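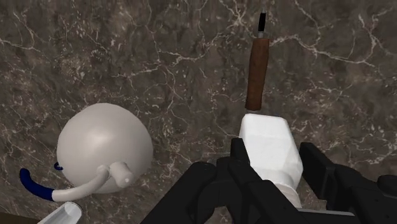

How does a robot learn to tidy a kitchen?

A robot arm does not know what a kettle is. It does not know that a knife has a handle at one end and a blade at the other, or that a cup can tip over. People have to teach it, and one way of teaching is to show it lots and lots of examples.

What is an example?

Think about how you learned to tie your shoelaces. Somebody showed you, then you tried, and after many goes your fingers could do it. A learning robot also starts by being shown. Each time it is shown a job from beginning to end, the computer keeps a record. That record is called an example, or sometimes a demonstration.

An example has 2 main parts. The first part is what the robot's cameras saw. The second part is how the robot moved: how far each joint turned, and whether the gripper was open or closed. The computer stores these side by side, many times every second, so it can match what was seen with what was done.

A kitchen inside a computer

Not every robot kitchen is a real one. At the Brimov learning project, the kitchen is made entirely by a computer, a bit like the world in a video game. This is called a simulation. The worktop looks like marble, but you could not put your hand on it.

The computer works out what should happen when things touch. If the gripper pushes a cup, the cup should slide or fall over. If the gripper squeezes something and lifts, the thing should go up with it. Nothing gets broken and there is no mess to clean. When a job is finished, the person in charge presses a key and everything goes back to where it started.

Teodoro Manalo gathers examples for the project. He sits at a desk and holds a small controller. When he moves his hand to the left, the arm on the screen moves to the left. When he squeezes the trigger, the gripper closes. The program he uses is called Pellelent, and it saves everything he does.

"The first day I was very slow," he says. "I kept stopping above the thing I wanted to pick up. Now I go straight down to it." 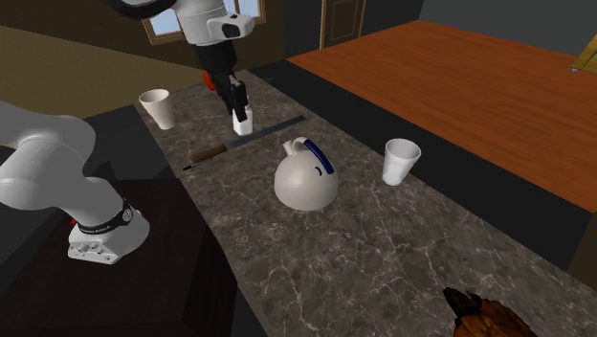
Picking up one small thing in a kitchen is harder than it sounds. The arm has to come down in the right place without knocking over a cup or catching the handle of the kettle. The fingers have to be open wide enough before they arrive. Then they have to close on the right object and leave the others alone.

Teodoro uses more than one view to help him. A close view is good for seeing whether the fingers are on both sides of an object. A view from further back shows the rest of the arm and the other things it might bump into. The learning system can be given both kinds of view as well.

Why so many?

In June the team gathered 459 examples. That may seem like a lot for one kitchen, but they were not all the same. If the cup were always in the same spot, the robot might only learn to reach for that spot. Move the cup a little way along the worktop and it would close its fingers on nothing.

So things are changed between goes. The cup might start nearer the wall, or the knife might point a different way. Sometimes the colour of the worktop is changed too. The robot needs to find out that a cup is still a cup on a dark worktop or a pale one.

What about mistakes?

People make mistakes when they gather examples. Teodoro might drop something, or close the gripper too soon. After each batch he watches the recordings again and gives each one a label – "finished" or "not finished". Out of the June examples, 46 were marked "not finished". They were kept in a separate folder, so that the robot would not copy them by accident.

Training

When there are enough examples, they are given to a computer program that looks for patterns. It looks at a camera view and guesses how the arm should move next. Then it compares its guess with what the person did. If the guess was wrong, the program changes itself slightly and tries again. This part is called training, and it can take some 8 hours. Teodoro usually leaves it running overnight.

The next morning he puts down the controller and lets the robot have a go by itself.

Words to know

Gripper: the part of a robot arm that holds things, like a hand.

Joint: a place where the arm can bend or turn.

Simulation: a pretend world made by a computer.

Training: when a computer program practises with examples.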